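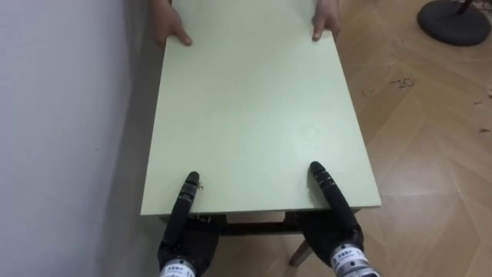 4.3 Moving the Table with Two Carriers

The Jeon rectangular table is to be carried from its short ends. One carrier is assigned to each end for the full distance. Tables shall not be dragged, even over short distances, as dragging loosens the leg fittings.

1. Clear the tabletop. Check the surface and the edges for small metal items such as screws or staples, and place any that are found in the parts tray.

2. Confirm the route with the second carrier. Doors along the route should be propped open before the table is raised.

3. Take hold of the tabletop by its edges, with the fingers curled under the side and the thumb on the upper surface. Do not grip the table by the legs or the crossbar.

4. On a spoken signal, lift both ends together until the feet clear the floor by 2 inches.

5. Walk at an even pace. The carrier moving forward gives directions -- the carrier moving backward does not turn to look while the table is raised.

6. Lower both ends together. Keep fingers clear of the underside until all feet are on the floor.

CAUTION: Do not stack tables more than 3 high in the Ellusville storage room.

NOTE: The laminate has a matte finish. Wipe it with a damp cloth only. Abrasive pads leave shiny marks that cannot be removed.

4.4 Leveling the Table

1. Press lightly on each corner in turn and note any movement.

2. Turn the adjustable foot at the low corner clockwise until the movement stops.

3. Report a foot that will not turn to Mi-kyung Ko, Corkden Furnishings Office, and label the table "Do Not Use."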